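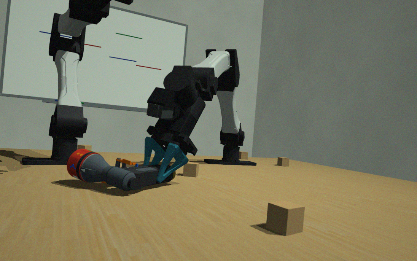 Two-arm work table in simulation, with one gripper closed on a tool-like object. Render: Uvora

Uvora Opens Dritberg Robot Lab to Visitors and Shows Two-Arm Work in Simulation

Dritberg, 18 Mar 2020 – Uvora, a developer of planning and control software for robot arms, has held its first open day at the company's lab in Dritberg. A total of 196 visitors registered at the door, including production engineers, technical college students and teachers, and people who live near the site.

The main demonstration was a simulated work table with two robot arms. Visitors could follow a picking task on a large screen, change the position of the parts and run the task again. The same software then ran on a physical pair of arms in the next room, where each session was led by a Uvora engineer.

"Most people who come to us want to know what happens when the part is not where it should be," said Vilhjálmur Lykkegaard, managing director of Uvora. "So we let them move it. They could put a part on its side, push it up against something else, or set small blocks in the way, and then watch what the arm did about it."

Work at the simulated table

In the task, the software has to find a part among loose items on a wood-grain table, choose a grip and close a two-finger gripper on it. Small cubes on the table act as clutter. The model includes a whiteboard on the back wall and shadows on the tabletop, and both can be changed. Uvora varies the lighting and the background between runs so that its vision software does not come to depend on one particular room.

Mulugeta Lencho, who heads simulation at the company, ran the screen sessions. He explained that a part lying on its side is harder to pick than it looks. The gripper needs two surfaces it can close on squarely, and a round or tapered body offers few of them. The software scores the possible grips and tries the best one first. If the grip fails, the result is stored and used in the next round of training.

Visitors tried a set of 37 task layouts prepared for the day. A number of them were suggested by Hviid, a supplier of assembly fixtures that has worked with Uvora on test parts for the past 4 years. Up to 500 variations of a single layout can be queued overnight on the lab's computers, and Lencho showed the log from one such queue, including the failed runs.

"The failed ones get the most questions," Lencho said. "A student asked me why the arm had gone around a cube on the long side. I had to look it up. The elbow would have come too close to the other arm if it had taken the short way."

Sharing a table between two arms

Keeping two arms clear of each other was the subject of a separate talk by Hafþór Vídalín, senior controls engineer. When both arms are mounted on one table, much of the space above it can be reached by either of them. Uvora's planner reserves space for one arm at a time and releases it as soon as the arm has moved on. Vídalín compared runs with and without this function, first on screen and then on the physical arms at reduced speed.

He also talked about the limits of simulation. Friction between a gripper finger and a smooth part is hard to model well, and cables are left out of most of the company's simulated scenes. Final tests are always done on hardware. Vídalín said the lab plans to add cables to its models this year, starting with the wrist, where they are most likely to catch.

Questions from visitors

The afternoon ended with an open question session in the lab's meeting room. Several visitors from smaller workshops asked about setup time and whether they would need to hire a programmer. Gunnlaugur Bisgaard, who is responsible for customer projects, answered that the time depends mostly on the parts. A shop with good drawings of its parts can begin in simulation before any arm has been ordered. A shop without drawings has to start by measuring or scanning.

Bisgaard also advised visitors to bring their worst part to a first meeting. "People tend to bring the nice one," he said. "We would like to see the one that rolls away."

Teachers from the technical college in Barkow asked for access to the simulated table in class. Uvora has agreed to provide the college with a teaching version, which runs on an ordinary desktop computer and includes the layouts used at the open day. The college will use it in its automation course from September. Students will be able to build their own layouts and send them to Dritberg, and the company will run a selection of them on the physical arms and return the recordings.

Further demonstrations

Uvora intends to repeat the open day, but has not set a date. Until then, the simulation part of the program can be shown by video link to companies and schools on request. A session takes one hour and is free of charge. Participants may send part drawings in advance if they would like to see their own parts on the table – standard exchange formats are accepted, and drawings are deleted after the session unless the sender asks for them to be kept.

Slides from the talks by Mulugeta Lencho and Hafþór Vídalín are available from the press office, along with a list of the task layouts.

About Uvora

Uvora develops software for planning, simulating and controlling robot arms in assembly and parts handling. The company's offices and lab are in Dritberg, and it has a service office in Barkow. Its customers are mainly small and mid-sized manufacturers.

Press contact

Bjartur Mogensen
Press and Communications, Uvora, Dritberg

The image with this release may be reproduced free of charge for editorial use with the credit "Uvora." A print-resolution version is available on request.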